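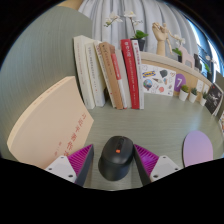
Black mouse with an orange button on a gray-green desk, books behind it.

Cleaning a Desk and What Sits on It

Clear one half of the desk at a time. Move everything to the other half, wipe, let it dry, then switch sides. This takes less room than piling it all on the floor.

Most desk tops only need a cloth wrung out in warm water with a drop of dish soap. Wipe along the grain, then go over it once more with plain water. Skip furniture polish. It leaves a film that picks up dust, and a mouse drags on it.

Rings from cups
White rings are moisture in the finish. Try a dry cotton cloth and a warm iron, no steam, for a few seconds at a time. Dark rings have gone into the wood and need sanding.

Mouse and keyboard
Unplug them or take the batteries out first. Use a cotton swab with a little rubbing alcohol for the seams and the wheel. Grime builds up on the feet under the mouse – scrape it off with a wooden toothpick, never a knife. Turn the keyboard upside down and tap the back before you wipe the keys.

Books
Dust books from the spine outward with a soft paintbrush, holding them shut. Leave a finger's width between the books and the wall so air can move. If a shelf smells musty, put an open dish of baking soda behind the row for 8 days and then throw it out.

Ink and marker
Ballpoint comes off sealed wood with alcohol on a swab. Test under the edge first. Mitra Hashemi wrote in that white toothpaste worked on her old Kettani desk, but it dulled the shine on ours.

Cables
Bread bag tags make good labels. Write on them before you clip them on.

Next page: Drawers that stick
Tip 2412, updated in October by Parviz Talebi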